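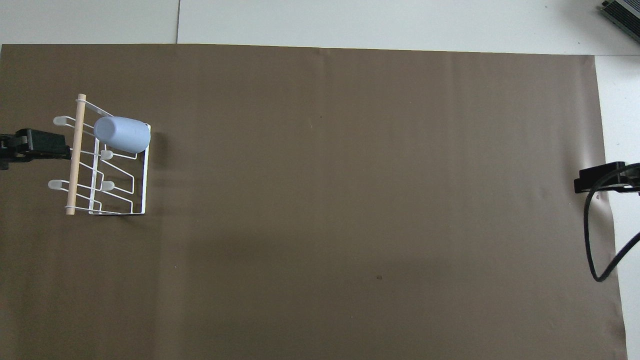

*Small wire rack with the wood dowel side, on the brown sheet. Cup up top.*

## About Ukirwood

We make and fix small kitchen things. Dish racks mostly. Also cup stands, plate holders, the odd towel bar. If it sits next to a sink we've probably had one apart.

Started by Kazimiera Michalski and her daughter Maja, in the back half of the old Prellier paint store. First rack was a repair for a neighbor, bent wire, no dowel left at all. Kazimiera turned a new one from a broom handle. Neighbor told her sister, sister told the whole street, and by December there was a line of racks down the hallway.

Now there are more of us. Peninah Sang bends wire and runs the coating oven. Rutilio Solís does the dowels, all of them, and is picky about sanding so please don't ask him to rush. Hubert Rutkowska answers the phone and packs the orders. Maja does the drawings and this web page (sorry about the typos).

### What we sell

- **The Mao.** Our small rack. White wire, light wood dowel, fits next to a one-bowl sink.
- **The Vondbridge.** Bigger, 2 levels, cups over plates.
- Spare dowels, end caps, prongs. Sold seperately, any amount.

End caps are the thing people lose. Pull them off to wash, down the drain they go. Write to us and we'll mail a set of 4, you just pay postage.

### How we work

Small batches, 20 racks at a time. Every one gets a cup and a plate put in it before it's boxed. If the cup tips we bend the prongs again. Dowels get oiled, not varnished, so re-oil yours when it looks dull. Any food safe oil is fine.

We've sent out about 3,000 racks so far. Plenty come back for a new dowel and thats fine by us, we like seeing them.

### Visiting

Shop is open most mornings, ring the side bell. Bring the old rack with you, even if its in pieces. Parking round the back, mind the step.

Page last updated 4/24/21. Prices are on the order sheet, ask Hubert for one.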